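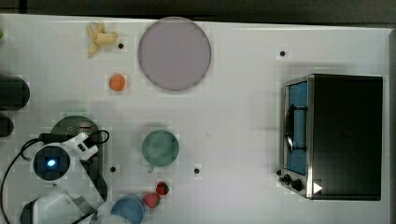

Une banane et un petit fruit orange sur une table blanche.

Fruits frais à l'école : Gundton étend son programme à l'ensemble des cantines

Gundton, le 11 mars 2021 -- Le conseil municipal de Gundton a adopté l'extension du programme de distribution de fruits frais à toutes les écoles primaires de la commune. Jusqu'à présent limitée aux quartiers de Kavanagh et de Drillham, la mesure concernera 843 élèves supplémentaires à compter de la prochaine rentrée.

Le dispositif prévoit la remise d'un fruit à chaque enfant au cours de la matinée, avant la récréation. La fourniture est confiée à la coopérative Stastero, retenue à l'issue d'une consultation publique. Celle-ci s'est engagée à livrer les établissements deux fois par semaine et à privilégier les producteurs installés dans le département -- les bananes et les agrumes demeurant, par nature, soumis à d'autres circuits d'approvisionnement.

Au cours de la phase initiale, 280 élèves ont bénéficié de la distribution. Selon le bilan présenté en séance, les quantités jetées ont diminué après l'adaptation des calibres à l'âge des enfants. Les fruits non consommés sont désormais remis au service de restauration, qui les utilise en compote.

La participation demandée aux familles est fixée à 10 euros par an et par enfant. Une exonération totale est prévue pour les foyers relevant de la première tranche du quotient familial.
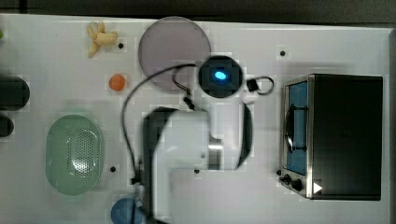
Une mère d'élève de Kavanagh a fait valoir, lors de la réunion publique, que le tarif lui paraissait acceptable, mais que les menus devraient être communiqués à l'avance aux parents d'enfants allergiques. Elle a également souhaité que les fruits à coque soient exclus du dispositif. La municipalité a indiqué que le calendrier des distributions serait affiché à l'entrée de chaque école et mis en ligne au début du mois.

Les inscriptions seront ouvertes en juin auprès du service de la vie scolaire. Les familles disposeront de 24 jours pour déposer leur dossier, accompagné d'un justificatif de domicile et, le cas échéant, d'un certificat médical.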